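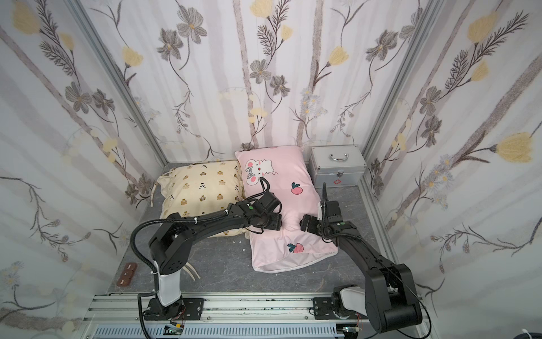 One reader of the workshop version asked why the view selector was needed at all. If the policy is trained on all three cameras, the reader wrote, it should learn by itself to ignore a wrist camera that is pressed into the fabric, and a hand-built gate in front of it only adds something else to tune. We take up this question first, as it decides how the rest of the section is laid out.

Abstract Sections Figures References Cite Share

Filed under: Manipulation / Deformable objects / Perception software

4. View selection under contact

4.1 Why a separate selector

The policy does learn to lean on the fixed camera during contact, up to a point. With the selector turned off, the action head still produced sensible motions on pillows that were in the training set. The trouble came on covers it had not seen. A wrist view full of blurred color is close in feature space to other blurred views, and the policy tended to fall back on whatever motion had followed those views in training. In most cases this was a lift. An early lift with one gripper open drags the pillow sideways, and the other arm then has to let go.

A selector that works outside the policy has a second advantage, which is that its output can be logged and read. When an episode goes wrong, we want to know which camera the system was trusting at that moment. Attention weights inside the policy gave us no clear answer to this.

4.2 Software layout

The control stack is called Stornosance. It runs the two arms from one process and holds a single clock for both. Commands go out at 20 Hz. Each arm has its own joint controller below that rate, and Stornosance only sends targets and reads back positions and gripper currents.

Images are handled by Lamik, a separate process. Lamik takes in the fixed view and the two wrist views, stamps each frame with the Stornosance clock, and attaches a usability score. The score has three inputs: the amount of fine detail in the frame, the change in mean color over a short window, and the distance between the gripper fingers. The last one is included so that a view is not thrown out only for showing a plain surface. A plain pillow cover has little detail even at a good distance, and in early tests the score on such covers was too low from the start of the reach.

The policy itself never sees the score. It sees a feature vector for each camera, and Lamik replaces the vector with a learned "no view" token when the score stays under the threshold. The threshold is the same for both wrists. We tried separate values and kept the shared one, as the gain was small and the bookkeeping was not.

4.3 What the wrist cameras give

Before contact, the wrist views are the most useful input we have. They show the seam and the corners of the cover at close range, and a corner is where the grasp is planned. The fixed view covers both arms and the whole pillow, but a gripper or forearm can hide the very corner that is being reached for. Printed covers make this harder. A printed outline can look like an edge of the fabric, and the corner detector was misled by this more often than by real wrinkles. We added printed covers to the training data for that reason and masked out high-contrast lines that do not line up with a change in depth.

A second pillow lying under the first is a common failure case for the detector as well. Two covers of different color are easy to tell apart by eye, yet the detector would at times place a corner where the two met. The planner now rejects any corner whose two sides differ in mean color by more than a fixed amount.

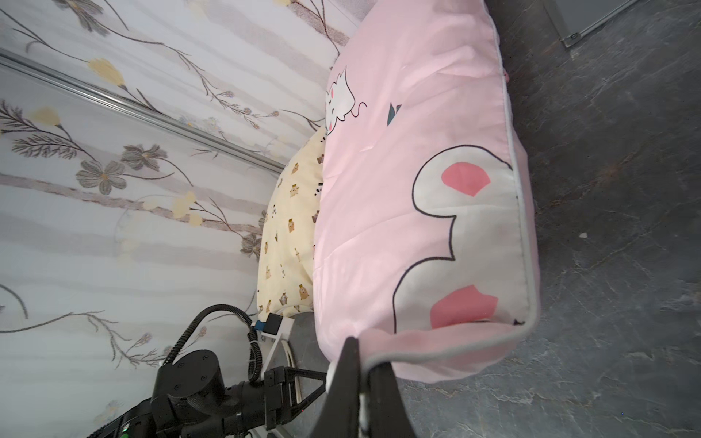

Figure 4. Wrist view with the fingers closed on a corner of the upper pillow. The other arm is at the lower left.

After the fingers close, the value of the wrist view depends on how the fabric bunches. A small pinch leaves most of the pillow in sight, and the selector keeps the view. A deeper grasp can push a fold up toward the lens. The change from one case to the other is fast, and it was the main reason for running Lamik at the full camera rate. At lower rates the policy acted on stale features for several steps after the view had gone.

4.4 Holding and releasing a view

Switching a camera off is simple. Deciding when to bring it back took more work.

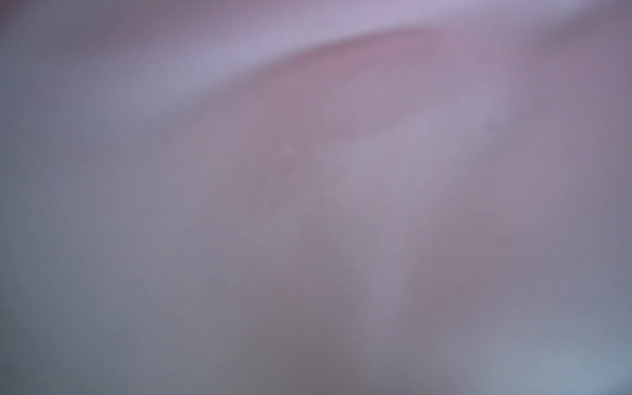
Our first rule restored the view as soon as the score rose above the threshold, and this led to chatter. Fabric moves while it is held, so detail comes and goes, and the token was swapped in and out many times during one lift. The arms showed this as a slight shake. The current rule asks for 20 usable frames in a row before the view is restored. Dropping a view still needs only a short run of poor frames, so the rule is slower in one direction than in the other.

The delay has a cost during regrasps, when the gripper opens, backs off and comes in again. The view is clear almost at once, but the policy must wait for it. We let Stornosance cancel the wait when both the finger distance and the wrist position show that the gripper is free of the fabric. This check uses no image data.

4.5 Logging and replay

All runs were recorded with Hanomlow, which stores the frames, the scores, the selector state and the commands on one timeline. Any episode can be replayed through a new version of Lamik without moving the arms. We used this to compare selector rules on the same 397 episodes, including those from a long Saturday session in which the threshold had been set too high by mistake. Replay cannot tell us what the arms would have done under a different rule. It does show when the views would have been dropped and restored, and that was enough to discard most of the candidates.

The older Cuevas logger was kept as a check on timing. The two agreed except when the disk was busy, where Cuevas wrote some frames over 40 ms late. Those stamps were not used.

The remaining settings, including the color limit from Section 4.3, are listed in the appendix.

Contact the authors | Copyright and reuse | Back to top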